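Notebook, Meltstead coatings bench
March, started 8:40

Adhesion retest on the Wamum two-part white, same lot as last week's panels. Substrate is mild steel, degreased twice, scuffed with 320 paper on half the panels and left smooth on the other half. Mixed by weight this time. Volume mixing gave us the soft corners that Thịnh flagged.

Film build on the scuffed set came out at 93 microns, on the smooth set a little higher. Flash time 20 min, oven at 160 C. Oven log shows a dip when the door was opened to pull the De Graaf controls. Ignored for now.

Crosshatch after overnight rest:
Panel 421, scuffed, clean cuts, no lift.
Panel 832, smooth, flaking at most intersections. Tape took a strip out to the edge.

Rawan thinks the degreaser leaves residue on smooth steel. Water break test on two spare blanks did not settle it. Sandro wants to blame the primer, but there is no primer on either set. 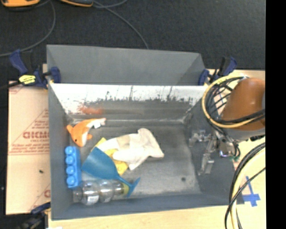 Scratch resistance is a separate question from adhesion and I keep mixing them up in the summary table. Crosshatch says how the film holds at a fresh cut. It says little about repeated knocks from hard objects. For that failure mode the inner back wall of the gray bin is a fair reference: white upper band, jagged lower edge with dark scuffs and vertical black scratches, worn gray metal near the bottom. Need a rub or impact method that produces an edge like that on a flat panel. Shafiq to ask Drernum what they use.

Next: repeat smooth set with fresh degreaser, keep the oven door shut, relabel the rack.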